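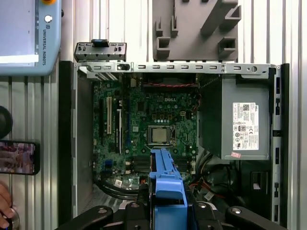 Interim report to the Nivus Fund: assisted dismantling of desktop computers

Submitted by Trirutus, 22 August 2021

1. Scope

The grant covers one robot cell at the Kollell refurbishing works, used on end-of-life desktop computers. The cell is meant to take over the repeated reaching and pulling inside the case. Opening the case, sorting the parts and deciding what can be resold stay with bench staff. Öztürkmen supplied the guarding and the bench fixtures.

2. Progress in this period

Memory removal is in regular trial on Dell desktops. The arm approaches with the case lying on its side and the cover off. Position is set from the board, as the case itself shifts slightly on the bench. Trials on units from other makers have not begun.

Work on cables is slower. Power and data leads take a different path in every unit, even within one model, and a plug may sit behind a bundle that has to be moved first.

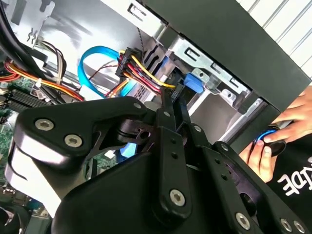

Plugs close to the drive cage are the hardest group, as there is little room for the fingers to open. At present an operator stands at the cell for all cable work and stops the arm if a lead is caught. We do not expect to remove this requirement within the grant period.

3. Effect on staff

Before the project, each of the 4 bench posts did the whole job from cover to sorted parts. One post now runs the cell, and the posts rotate every 90 minutes. No post has been lost and none is planned to be.

Operators report less strain in the thumb and wrist. They also report that waiting for the arm is tiring in its own way, and that the pace of the cell sets the pace of the bench. The second point was raised at two shift meetings. We have added a hold control so that the operator starts each new unit.

Training takes 60 hours per person. Pay grading for the cell post is not settled.

4. Spending

Unspent equipment money stands at 2492 euros. We ask to carry it forward for a second set of gripper fingers.

5. Next steps

Cable trials continue until October. The staff survey will be repeated in the same month, with the same questions.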